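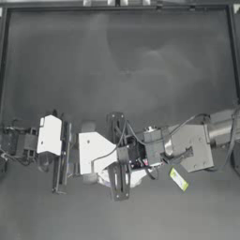 How soon after installation can the softened water be used?

Wait until the first regeneration has finished and the cold taps have been flushed. Until then, leave the bypass valve in the BYPASS position and use untreated water as usual.

Section 4: First start-up and hardness setting

Last updated: May 30, 2019

This section covers the Arai cabinet softener with the Gastmont control head. It assumes that the plumbing in Section 3 is complete, the drain hose is fixed in place, and the joints have been checked for leaks with the softener in bypass.

4.1 Before you begin

You will need the hardness figure for your water. Your supplier can give it to you, or you can use a test strip at the kitchen tap. The control head takes the figure in milligrams per liter. If your result is in grains per gallon, use the table in Appendix B to convert it.

Caution: Do not connect the softener to a hot water line. Hot water damages the resin and the rotor seal.

4.2 Filling the cabinet

1. Lift off the salt lid and check that the brine well cap is seated.
2. Pour two gallons of clean water into the cabinet. You only do this once. After the first regeneration the softener adds its own water.
3. Add salt pellets. The cabinet holds 66 pounds when full, but half of that is enough for start-up.
4. Keep the salt below the top of the brine well and put the lid back on.

Note: Use pellets or crystals sold for water softeners. Rock salt leaves a layer of dirt in the bottom of the cabinet, and block salt does not fit around the brine well.

4.3 Letting water into the resin tank

1. Open a cold tap near the softener. A laundry sink is best.
2. Plug in the transformer. The display shows the software version and then the time.
3. Press and hold REGEN until the valve motor starts. Wait for the display to read BACKWASH, then unplug the transformer so the valve stays where it is.
4. Turn the bypass valve slowly, a quarter of the way toward SERVICE. Air will come out of the drain hose in bursts.
5. When the drain hose runs steadily with no air, open the bypass valve the rest of the way.
6. Plug the transformer back in and let the cycle run to the end.
7. Let the cold tap run until the water is clear, then close it.

Caution: Opening the bypass valve quickly can push resin into the upper basket. If you see small amber beads in the drain water, close the valve and go to Section 9.

4.4 Setting the clock and hardness

1. Press SET once. The hour flashes. Use the arrows to change it, and check the PM mark.
2. Press SET again. The hardness value flashes. The factory setting is 270.
3. Enter your own figure. If the water also contains iron, add the allowance given in Appendix B.
4. Press SET again for the regeneration time. Pick an hour when no water is being used – the house gets untreated water while the cycle runs.
5. Press SET a last time to save. If no key is pressed for a minute, the display goes back to the clock and the changes are lost.

At the factory setting, the softener treats roughly 800 gallons between regenerations. Harder water gives you less and softer water gives you more. The display counts down the gallons left, and the cycle starts at the set hour on the night the reserve is reached.

4.5 Checking the result

Test the water at a cold tap the day after start-up. A reading near zero is normal. If the reading is still high, check the bypass valve first and then the hardness value.

Outside taps and the kitchen cold tap are often plumbed ahead of the softener. Test somewhere else in the house before changing any setting.

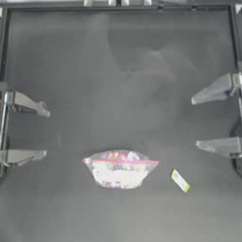 One owner in Selumstead reported that the upstairs bathroom still tested hard after eight days, and that the cause was an old cross-connection behind the shower valve. "The softener was fine," the owner wrote. "We shut off its outlet and the shower kept running."

You can make the same check. Close the outlet valve, leave the bypass in SERVICE, and open each cold tap in turn. Any tap that keeps running after the pressure has dropped is being fed from somewhere else.

4.6 Power cuts

The hardness value and regeneration time are kept in memory. The clock is kept for a few hours only. After a longer cut the time flashes and must be set again as in 4.4.

Homes left unheated in January or at other times of frost need the steps in Section 7 – do not simply unplug the unit. Replacement transformers and rotor seals can be ordered from the Ukmont parts desk using the order form in Appendix D.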